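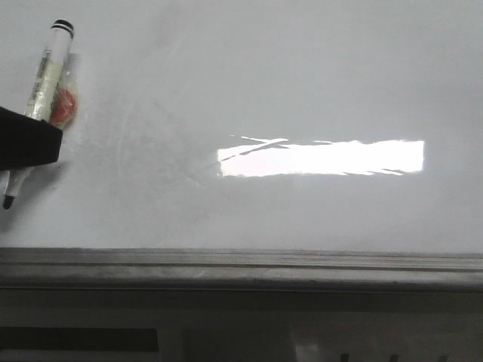
June 17, 2018

Came in on a Sunday for peace and quiet and spent most of it on pens. No regrets!

Laiba asked last week why the labels on the Skalura jars keep going faint, and I said I'd have a proper go at the marker drawer before anyone ordered more. So the drawer came out, everything in it got tried on scrap card, and anything that squeaked or went grey halfway through a word went in the bin. The white-barrelled black ones are the keepers as far as I'm concerned. Mohsin swears by the fat ones with the chisel end, but I can't write a date with those without it looking like a ransom note, and the jar labels are small.

Tried the survivors on:

- masking tape (fine, all of them)
- the shiny Pillivar labels (smears if you touch it straight away, all right after a cup of tea)
- jar lids (fine on the flat part, hopeless on the ridge)
- the brown parcel tape (don't bother)

The fading is the shiny labels, I'm fairly sure of it. I wrote the same line on a Pillivar label and on masking tape back in April and put both on the windowsill shelf, and the tape one is still perfectly readable while the other looks like it's been through the wash. Batch 146 has the same trouble, you can only get the number by tilting the jar, and that one was Fulgencio's writing, which is hard enough when it's fresh (sorry, F).

So for now, tape for anything that has to last and shiny labels for things going out of the door within the week. If Noreen objects to the look of tape on the shelves she can have a word with me on Monday.

Wiped the grey top down while I was at it. It's a lovely smooth surface to lay things out on and I do like having most of it clear, with the pens kept over to the left, but my word it shows light. You get a long creamy stripe across it and whatever you're trying to read goes straight into the glare.

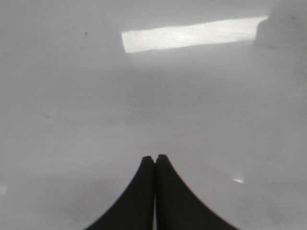 I had a go at tilting the desk lamp towards the wall, then at turning the ceiling row off and working from the lamp only, and ended up putting a sheet of matt card under the labels while writing, which is much nicer and also catches the ink when I overshoot. Lợi suggested a sheet of tracing paper over the light. Might try it, but somebody taller than me can go up the ladder.

Writing size - I settled on capitals for the batch number and ordinary writing for everything else. With the fine end I can get number, contents and initials on one strip of tape without it turning to mush. With the thicker pens it's number and initials and that's your lot.

Stock, so I don't have to open the cupboard again: the 700 box of shiny labels is still sealed. The masking tape is down to 2 rolls, one of them the annoying one that splits down the middle. Clara's order form has the tape as item 990, I've written it on the inside of the cupboard door as well. Farooqui do it too but you have to take a whole case.

Oh, and pens go back lying down, please, all of you. The ones I found standing tip-up in the mug were the worst of the lot, very scratchy, and a couple came round after an hour on their side. I've moved the mug to the sink end so it's less tempting.

Still to do:

- relabel 146 and its neighbours before the numbers go completely
- ask Mohsin if he wants his chisel pens kept separate or if they can go in with the rest
- new strips of tape on the windowsill shelf, one per kind of pen, dated on the back this time
- find the lid of the black marker with no lid, probably under the bench with all the others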